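Setting up the virtual cell
Skultero two-arm cell, simulator side. Last updated February 25, 2025

Right, you've got the Jolby simulator installed and the Skultero model loads without complaint, so now we get the arms and grippers behaving. Put the kettle on, this bit takes me 18 minutes on a good day and I've done it plenty!

1. Open the lounge room file and press Reset. Wait for the model to settle before you touch anything.

2. Switch to the body view. You want one arm coming up on each side and both grippers well clear of the table (mine like to start a bit wide, which is fine).

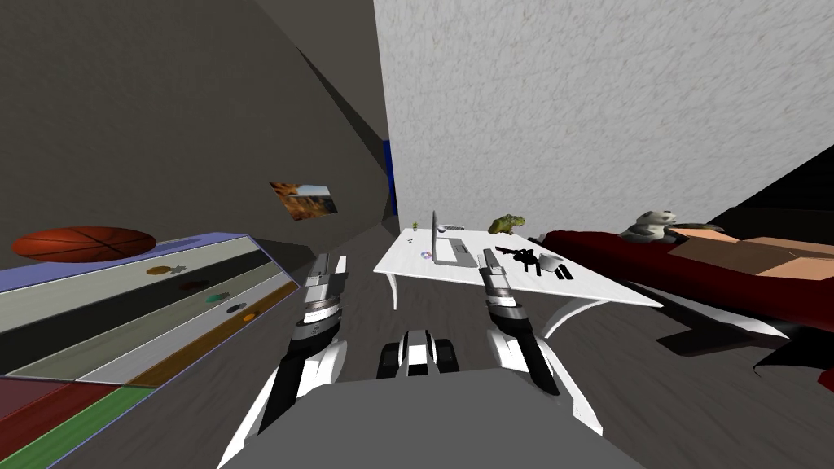
3. If an arm comes up folded or twisted, don't drag it straight with the mouse. Reset again and check that the left and right joint files haven't been swapped. I swap them constantly.

Caution: keep the speed slider at 5 or lower until you've finished this section. The model will happily fling an arm through the couch.

4. Change to the wrist view and send the Open command from the Oravec panel. Leave the wrist where it is for now. 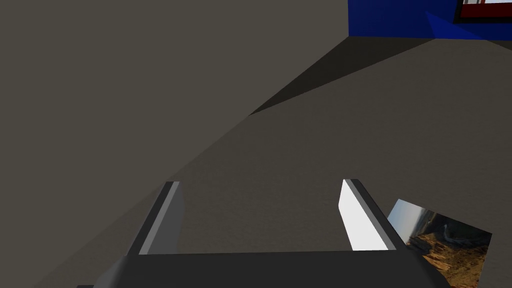

Wrist view, gripper open, nothing between the fingers.

5. Compare the brightness of the two inner finger faces. One may look nearly white and the other grey, and you can leave that alone, it's only the room light. I spent a whole evening in June hunting for a missing texture before I worked that out.

6. Nudge the wrist by 2 degrees and let it settle. The palm should stay along the bottom of the view while the room shifts behind it. If the palm wanders off as well, the view is fixed to the wrong link, so go back to the Jika mount file and pick the palm. 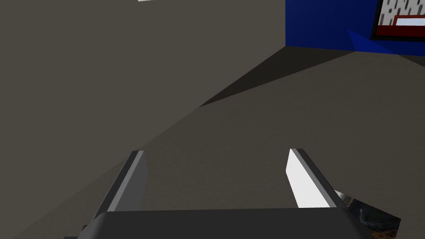 Note: shadows with hard, straight edges are normal on the default light setting. Soft ones look lovely but they slow my machine to a crawl, so I leave them off until the very end.

7. Nudge back the other way, then watch the fingertips for a few seconds. Any trembling means the grip stiffness is too high. Bring it down a little at a time (mine ended up at 537, yours may well differ) and send Open again after each change.

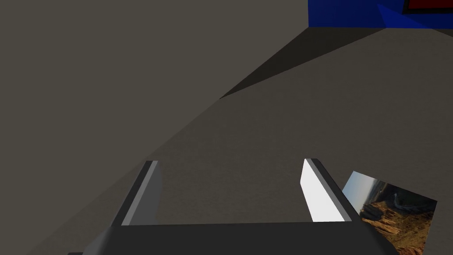
8. Still steady? Lovely. Save the pose as "home_open" and do steps 4 to 7 again for the other gripper, with its own save name, or you'll write over the first one.

Leave the floor and table objects where they are for now. We'll start picking things up in the next section, once the contact settings are in.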